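# About Us

Hi, I'm Annunziata Sorrentino, and I started Nindemlow in the back half of what used to be a carpet store. We're a small company that makes sorting and stacking sets for preschools, play groups, and the kind of grandparent who wants something on the living room floor that doesn't light up or sing. Foam cubes, bins to put them in, mats and paper to lay them out on. I know it doesn't sound like much of a product line, but you'd be amazed how long a person can talk about a foam cube (my family has stopped asking me how work was).

## How it got going

I taught four-year-olds for a long while, and cleanup was my favorite part of the day. I mean it! Give a kid a bin and a floor full of blocks and they'll start making up rules right away. Yellow ones first. Orange ones only if you hop. One boy in my class wouldn't let anybody put a block away until it had been on the rug for a "rest." I started writing these down in a spiral notebook, and after a couple of years I had 81 of them, all cleanup games, almost all invented by children who couldn't tie their shoes yet.

The trouble was the stuff we had to play them with. Our blocks were hard and loud, and half of them had been chewed. The bins cracked along the rim every winter. I complained about it to Usman Janjua, whose daughter was in my class and who had spent most of his working life cutting foam for furniture cushions. He went quiet for a week and then turned up at pickup with a grocery bag full of cubes he'd cut on his lunch breaks. They were beautiful. They were also a little bit crooked, and he'll want me to tell you he fixed that.

Usman put in his evenings and I put in my savings, and our first batch was 200 sets. We packed them at my kitchen table with the dog underfoot, and we sold out of them by October, mostly to teachers who knew other teachers.

## What we make now

The Flutetti is the set most people know us for. It's foam cubes in warm colors with a bin, and it's sized so a small kid can carry the whole thing without help and tip it out again on the other side of the room (they will, so plan on it).

Then there's Plisness, our floor and table layout kit. It came straight out of my old classroom, where I used to roll brown paper down the tables and tape it off into squares. Kids love a square. They'll put one cube in each, or fill one square and leave all the others bare, or decide that a certain square is the ocean and nothing is allowed in it. I spent a whole spring trying to design a fancy printed mat to do the same job and I kept going back to paper and tape. So the kit is paper and tape, plus a booklet of layouts, and I'm happy with it.

The Dogar is newer, and it's Usman's baby. It's a set of bins on their own, for people who already have blocks coming out of their ears. He went through more rim shapes than I could keep track of. I'd come in around eight in the morning with my coffee and there'd be another one on my chair with a sticky note that said "this one???"

We take our layouts pretty seriously around here. Brown paper goes down on the long table, blue tape goes over it in a grid, and then it's cubes and a bin and a lot of opinions about how far apart everything should be. How big is a square when your arm is short? Does the bin get a square to itself or does it sit off to the side? I like it in a square. Usman thinks I'm wrong about that, and we've had this conversation so many times that we can do each other's lines.

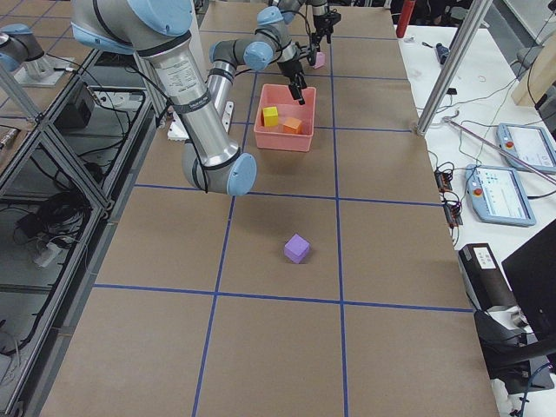 Color is the other thing we go back and forth on. My rule is that a cube should be easy to name. If a three-year-old and I can't agree on what to call it, it doesn't go in the set. We had a sort of mustard for a while that was yellow to me, brown to Usman, and "old banana" to my nephew, and we ended up giving those away to a church nursery, where I hear they're very popular. Yellow, orange, and pink have always been the easy ones. Blue caused more trouble than I expected – mostly because everybody has a favorite blue and nobody's matches.

## How we work

We're still small. There are six of us, and on a busy day all six are packing. Each set gets laid out on a table before it goes in its box, so that whoever's packing can look it over and give every cube a squeeze. It's slow. I've been told by people with spreadsheets that it's too slow. But a squashed corner is very easy to feel and pretty hard to see, and I'd like us to find it before you do.

If a piece goes missing, write to us and we'll send you a single cube. You don't have to buy a new set. We keep a shelf of singles for this, and last year we mailed out 400 of them, including one to a man who admitted his cat had taken it and he'd rather not discuss it further.

## Schools and play groups

Most of our orders come from preschools, and we try to make that part easy. We take purchase orders, we can split a delivery between buildings, and if you tell us how many kids you've got at a table we'll tell you how many cubes I'd put out (it's usually fewer than you think). We've shipped 2000 sets to classrooms so far, and I still get a kick out of reading the addresses.

The notebook of cleanup games is now a real printed booklet, and it comes in every box. We add to it when somebody sends us a good one, so please send yours! Include the kid's first name and age if their grown-up says it's okay, and we'll print it next to the game.

## Come say hello

Our front door is open to visitors most mornings from nine until noon. There's a bell, and if we're packing you may have to ring it twice. We've got a low table by the window with a Flutetti set on it for kids to mess with while you look around, and you don't need to put it away when you're done. Though they probably will, if you ask them which color goes first.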